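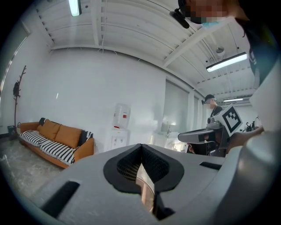 Paora Mahuika wrote in after the last session to ask why a sitting room needs a lecture to itself when the kitchen and the bathroom share one. Soft furnishings, Paora said, are the part of a house that people already know how to do, and the time would be better spent on ovens.

The sitting room keeps its session. In the marked work from July, more points were lost on sofas and throws than on any other part of the practical, and most of them were lost on order of work.

Home Modules Handouts Timetable Contact

Household Care, Griltside Centre
Session notes: seating, throws and the area by the door

1. Order of work

Begin with whatever is hanging up. Coats, bags and scarves on a stand shed grit and lint on to the floor and on to anything near them. Next take the cushions off the sofa, then the throw, then do the seat. The floor comes last. If there is a bin in the room, empty it before the floor is done.

A branching coat stand like the one behind the sofa should be loaded evenly. Put heavy coats on the lower branches and light things higher up. Wipe down each branch from the top with a barely damp cloth, and dry the joints, where water sits.

2. The throw or blanket

A throw on a seat has two jobs. It protects the cover, and it can be washed when the cover cannot. It should be taken off and shaken outdoors once a week, more often with pets. Check the care label before washing. Many woven throws shrink at 40 degrees, and a throw that has shrunk will no longer reach over the front edge of the seat, which is the part that wears first.

To put it back:
- Find the middle of the throw and the middle of the seat and start there.
- Work outwards to each arm, smoothing with the flat of the hand.
- Tuck the back edge down behind the seat cushions.
- Let the front hang level. Stripes make an uneven edge very easy to see, so step back to the door and check.

3. Cushions

Plump by the sides, not by hitting the middle. Turn each one so that a different face is outwards from last week. Zips go at the bottom.

Placing is a matter of taste, but the household's taste and not yours. Look before you strip the sofa, and put things back as they were. If you are asked to choose, a pair of one colour in the middle with a darker one at each arm is a safe arrangement. It also puts the dark covers where heads and elbows rest, and they show marks less. Trudy Ellery prefers all the plain ones together and will say so in the practical. Either is accepted.

4. Legs and underneath

A sofa on legs is easier to live with than one that sits flat on the floor – the vacuum head goes under and nothing has to be dragged. Use the narrow nozzle round each foot. For a low frame, measure the gap before you buy a tool for it. Wood gets a dry cloth. Do not use spray polish near fabric.

5. Above head height

Long tube lights collect dust along the top and drop it when disturbed. Switch off, let the tube cool and use a dry duster on a pole. Exposed beams are done at the same visit, before the sofa is uncovered. Leave smoke detectors to the vacuum brush, and don't spray anything near them.

For next time

Read the Brostesetti booklet, the chapter on upholstery only. Kane Gilchrist has the spare copies. Written answers to the two care-label problems are due on 13th March. Wiremu Cosgrove is marking this set, so hand them to him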